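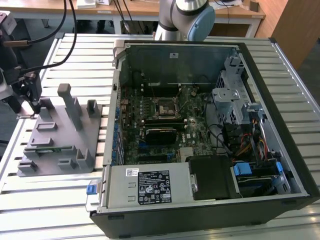 Why does the shared printer at Lollthorpe drop off the network overnight?

Its address was handed out by the router and changed each time the lease ran out. The print queue kept sending jobs to the old one.

Ticket 311
Opened by: Loubna Ragab
Assigned to: Nizar Karaki
Status: Closed
Opened: 2021-11-09

Problem as reported
First person in each morning can't print. Jobs sit in the queue as "pending" and then fail. Turning the printer off and on sometimes helps. Scanning to email works fine all day.

Log
NK: Printed the network page from the front panel. The address ends in 70. The queue on the print server points to one ending in 200. Changed the queue, test page came out. Left open to see if it lasts.

LR: Same thing this morning. Three people waiting on delivery notes.

NK: Address has moved again. Router lease time is set very short, left over from the guest network setup. Asked Thiện Khổng if he had any objection to a reserved address for the printer. None.

NK: Reserved the address ending in 70 on the router using the hardware address from the network page. Restarted the printer, then removed the old port from the queue. Sleep mode left as it was – it has no part in this.

LR: Printed first thing, no trouble. The Zamani labels still come out on tray 2.

NK: Separate problem, the label template has the tray saved in it. Friederike Dreßler owns that template, so please open a new ticket and put her name on it.

LR: Will do. Four mornings now without a failed job. OK to close.

Follow-up
The Havby office printer is set up the same way. Rachid Badawi to reserve its address in January when the router there is replaced.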